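Can a robot sort small electronic parts yet, or is it still a job for hands?

Asked 13/02/2019 in Workshop & Small Business

We rebuild control boards at a small shop in Hillevell. Somebody has to sort wire harnesses and bare boards into bins before testing, 3,000 parts in a busy month. My boss saw a Kallio arm at a show and wants to know if it could take over. Has anyone tried it?

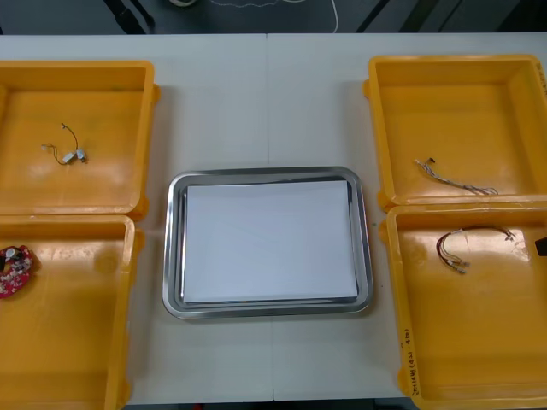
Our parts are all different and that is my main worry. Boxes would be easy. A harness never lies the same way twice, and a bundle of thin wires like the gray and white one in the yellow tray on the right, with its strands splayed out at one end, gives a gripper very little to close on. Speed matters less to us.

Answer 1

No. Waste of money. Get a part-timer.

Answer 2

Partly. We ran a trial in May with 2 arms and got through 300 parts before we changed the jaws.
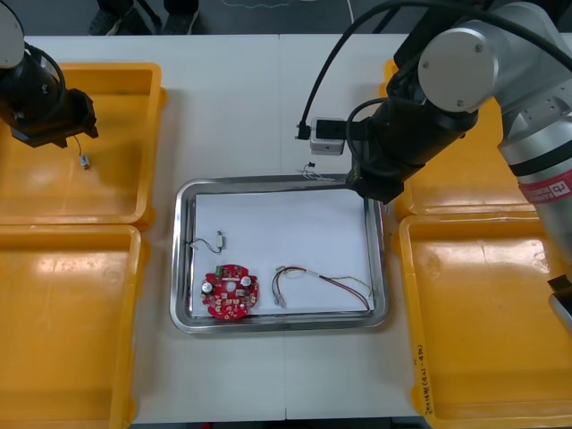

Rigid parts went fine for us and cables were the trouble. Start with parts spread apart on plain white paper. A round red board next to a long harness is a fair test, as the board keeps its shape and the red, white and green-yellow wires can go anywhere. Try your worst harness first, before you sign anything.
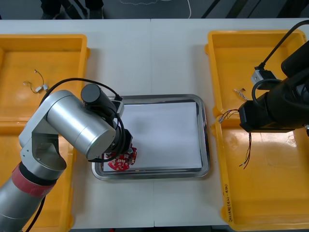

Red circuit board held over the steel tray by the left arm.

Also ask what happens after a drop. Ours just stopped and waited for a person.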